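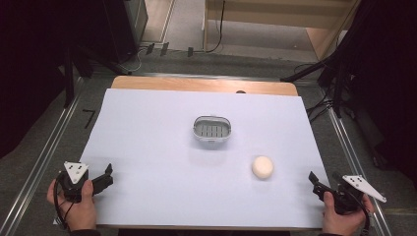 Drellmont Housewares
Bath Range Review: Minutes of the May Meeting

Chair: Consuelo Urrego
Present: representatives of Design, Purchasing, Packaging and Customer Service
Apologies: Sales (Grotilley office)

The meeting was called to order at 2 p.m. and a quorum was noted.

1. Minutes of the previous meeting
The minutes were approved with one correction. Under item 4, "Listo tray" should read "Listo dish."

2. Cusi dish
Design reported on the small oval dish with raised slats. The present shape will be kept for the coming season. Purchasing asked whether the slats could be made shorter to simplify molding. Design replied that a change of that kind would require a new tool and was outside this year's budget. The Chair ruled that the question be held over until the tooling review.

The gray interior was discussed. Customer Service has received requests for a fully clear version. It was agreed that one color will be offered at launch and that the requests be kept on file.

3. Opening order
Purchasing presented an opening order of 274 units for the Grotilley store. Packaging asked that cartons hold 30 dishes each, with the last carton marked as a part carton. Approved without objection.

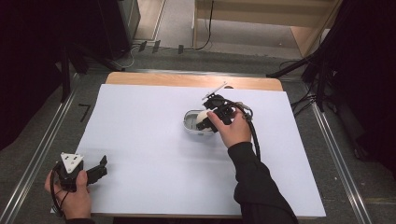 4. Catalog page
Design submitted a draft layout for the Cusi page and requested comments by the end of the month. The Listo dish will move to the facing page. Customer Service observed that shoppers often ask what will fit in a dish of this size, and that the page should show it in use. Members agreed that the white rounded item inside the oval dish gives a fair idea of scale, and that the transparent rim remains easy to make out against the white paper. The Chair preferred the paper background to bare wood and asked that it be used for the whole range. One member dissented and wished this recorded.

5. Packaging
The draft insert card was read. The care wording was found too long and was returned to Packaging for revision to 9 lines or fewer.

6. Other business
Purchasing requested an earlier start for the next meeting. Referred to the Chair.

Actions
Design: revised Cusi and Listo pages.
Packaging: insert card and carton labels.
Purchasing: release of the Grotilley order.

The meeting adjourned at 3:30 p.m.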